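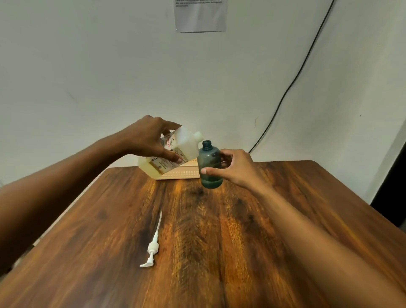
*Fig. 4. Tilting the jerry can toward an open teal bottle.*

## 4. Preparing the dosing station

Applies to Nurnus wall-mounted dosing stations, two-channel and four-channel. Rev. 11/28/18.

### 4.1 Before you start

The station must be mounted and leveled as described in Section 3. The water supply stays closed until step 9 of this section.

Read the safety data sheet for each product you intend to connect. Wear the gloves and eye protection it specifies.

**CAUTION:** Never connect an acid product and a chlorine product to the same manifold. Toxic gas can form in the mixing chamber, even after a rinse cycle.

### 4.2 Fitting the bottles

1. Open the front cover. The latch is on the underside, left of the drain port.
2. Pull each pickup tube down until the white collar clears the bracket.
3. Check the foot filter at the end of each tube. Replace it if the mesh is torn or discolored.
4. Fill the bottle to the shoulder. Leave the neck empty, as the tube displaces liquid when inserted.
5. Wipe the neck and threads. Dried concentrate on the threads is the usual cause of a poor seal.
6. Insert the tube and tighten the collar by hand. Do not use pliers.
7. Write the product name and fill date on the channel label.

**Note:** Top up a bottle only with the product already in it. To change products, see 4.4.

### 4.3 Priming and metering tips

8. Select a metering tip for each channel and push it into the inlet barb. Dilution with water at 60 psi:

| Tip | Ratio |
|---|---|
| Gray | 1:20 |
| Blue | 1:64 |
| Tan | 1:94 |

9. Open the water supply slowly and check the inlet connection for drips.
10. Hold the channel button until liquid reaches the inlet barb, then release. Discard the first output.
11. Repeat for each channel in use. Unused channels must be fitted with the black blanking plug.

Ratios in the table apply to water-thin products. Thicker products draw less and must be checked by titration.

### 4.4 Changing products

Close the supply, remove the bottle and place the pickup tube in a container of clean water. Reopen the supply and run the channel for 60 seconds. Fit a new foot filter and a new label before connecting the next product.

**CAUTION:** Do not return leftover concentrate to the original container.

### 4.5 Records

Enter the channel, product and tip color on the Wurkidbridge site sheet. Sheets issued before September have no column for tip color; use the remarks field.

Section owner: Rohani Ginting. Checked: H. Sinaga.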